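Produce bag

A produce bag is a thin, clear plastic bag used to carry loose fruit and vegetables from the store display to the register, and then home, where it begins a second career in a drawer full of its relatives. It has no handles and, in most cases, no obvious opening.

Design

Produce bags are usually sold to grocers on perforated rolls. The Plarbridge roll, common in small markets, holds 2649 bags, each sealed at one end. Shoppers traditionally discover which end by trying the other one first. The film crinkles readily and keeps the creases, so a bag laid on a table with a single piece of fruit in it seldom lies flat.

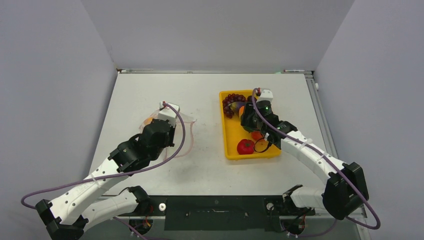
Use

A bag holds up to 80 ounces, though many leave the store with one lemon. Two methods of closing are recognized: the twist, which comes undone, and the knot, which does not. Fruit kept in a knotted bag tends to collect moisture, and most kitchen manuals advise taking it out on arrival. The advice is widely known.

Reuse

Common second uses include lining small wastebaskets and wrapping half an onion. Jomus, a maker of kitchen organizers, sells a dispenser for used bags, which are generally stored beside it.

See also: Mesh bag; Twist tie; Fruit bowl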